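Els Bosman has been naming things for a living for long enough to have opinions about the letter K. She thinks it works too hard. "Everyone wants a K," she says. "It sounds like you own a factory."

Her own list runs to 2,273 names, kept in a single spreadsheet, and most of them have never been used by anyone. Lullar was hers. It was meant for a mattress and ended up on a brand of garden hose, and she still gets a small pang in hardware stores. Pirkness was for a mustard. The mustard people loved it for a whole August and then called themselves Dekker, after the owner.

"You bring them 90 names," she says, "and they pick their own. I've stopped being hurt. I bill first."

The method, when I ask for it, is a disappointment. She reads seed catalogs. She says words out loud in the car until they stop meaning anything, and whatever is left standing by the time she parks gets typed in. A client once asked for the science behind it and she sent him a chart. He was very pleased with the chart.

What she does believe in is the shout test. A name has to survive being yelled across a loud room by a person with a cold. Four letters are good, two syllables are better than three, and anything with a silent letter goes in the trash. 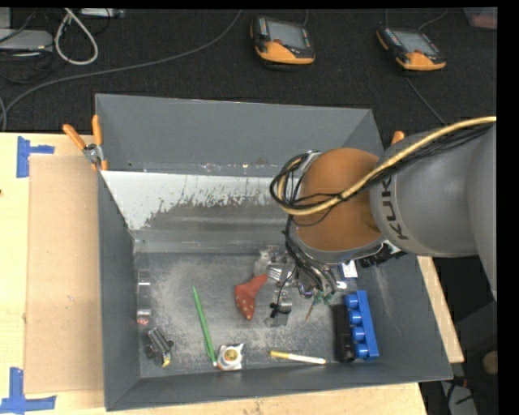 Josefien Verbruggen disagrees, and tells me by phone that the shout test is nonsense, that people type names now and hardly ever yell them, and that she would take a silent letter any day if the web address was free. She and Bosman shared an office until they fell out over Clorkness, a name they both claim to have thought up and neither has managed to sell.

"It's a good name," Bosman says, when I bring it up. "It's a terrible name for everything I've tried it on, but it's good."

She has offered it to a bank, a brand of socks and a dentist. The dentist asked for the weekend to think it over. Her price for it was 500 dollars, then 100, and it is now open to offers.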